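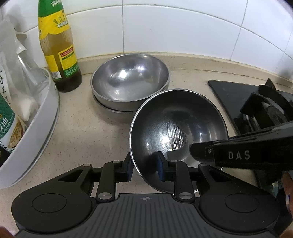 2 min read

Search this site Search

Progress report to the Kushnir Fund: home meals and kitchen support, Kesham district

The period covered ends Tuesday, February 24, 2026. We delivered 2477 meals to 136 households. Most are people living alone after a hospital stay. Four households left the program when family moved in, and their places were filled from the waiting list.

Menus were changed in response to the winter survey. Soup is now offered twice a week and the portions of bread are smaller. 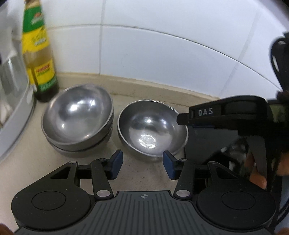

Hanne Nørgaard wrote on her survey form that the soup was good but the lids on the tubs were too tight for her hands. Several others made the same point. We have asked Trevura, our packaging supplier, for a tub with a pull tab and expect samples in April.

Fuel costs ran about 10 percent over budget. The Trenetano route is the main cause and will be split between two drivers.

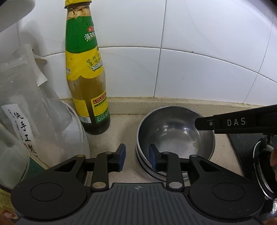 Next period

Liesl Schwaiger takes over scheduling. Priorities are the new tubs, the split route and a second cooking class for people who want to go back to making their own meals.
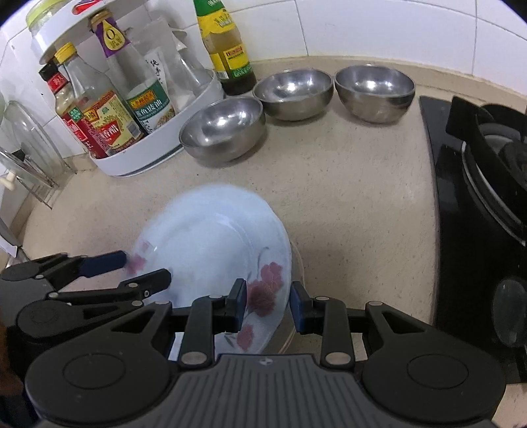 The class will run on the same budget line as the first. No change to the grant total is requested.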